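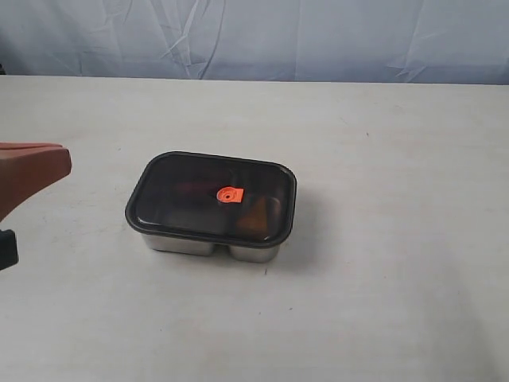

**Metal lunch boxes: lid warps after dishwasher, seal no longer holds**

**nebrahimi** | Oct 24, 2024 | Posts: 288

I pack two lunches a day for shift work at the Skandudton depot. Steel base, divider off to one side, plastic lid with a vent plug. After six months the lid rocks when I set it on a flat counter, and anything with sauce leaks into the bag. The base is fine.

Questions on my mind are whether the lid can be flattened again, and whether the vent plug has anything to do with the leak. I run everything on the normal cycle, lid on the bottom rack.

Nima Ebrahimi

---

**carkau_owner** | Posts: 2756

Bottom rack is your problem. Plastic lids go on top, away from the heating element. Turn off heated dry as well. You will not flatten it in any way that lasts. I tried hot water and a stack of books with a Carkau lid. It held for a week, then the same corner lifted.

---

**E_Kirui** | Posts: 3668

Disagree on the rack. I ran mine on top for a year and the lid still moved. Long soaks in hot water will do it too. Check the gasket before blaming the lid. Pull it out, wash it by hand, look for a flat spot where the divider presses, and put it back with the flat side facing down. On most of these the gasket is the first part to go.

The plug does matter. If you close the lid over hot rice with the plug seated, you get a vacuum as it cools and the middle of the lid pulls down. Do that every day and it takes a set.

Erick Kirui

---

**carkau_owner**

> the middle of the lid pulls down

Only if the seal is good enough to hold a vacuum, and his leaks. Let the food cool with the lid off and the question goes away.

---

**E_Kirui**

It was good for the first few months. That is when the set happens. And leaving rice out to cool on the counter is poor practice. Spread it thin, get it into the fridge within the hour, close it cold. 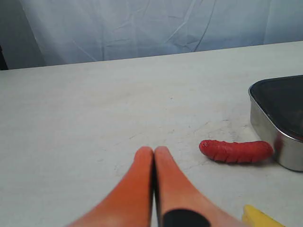
*Orange fingers, closed.*

---

**khasawneh_kitchen** | Posts: 6

We sell replacement gaskets at Khasawneh, so take this as you like. Measure the groove and not the old gasket. Old ones stretch. If yours is loose enough to fall out when you tip the lid, replace it. A new gasket will make up for a small amount of warp but not a full rocking corner.

---

**nebrahimi**

Gasket has a dent right over the divider. It also falls out when tipped. Ordered one, and a spare lid from Clinuder in case that corner is too far gone. Moving the lids to hand wash until then.

Does the divider need its own seal? Mine is a plain wall, and curry gets over the top.

---

**carkau_owner**

A plain wall will never stop liquid. Put the wet food in a small screw-top jar.

---

**E_Kirui**

Agreed on the jar. Still not agreed on the rack.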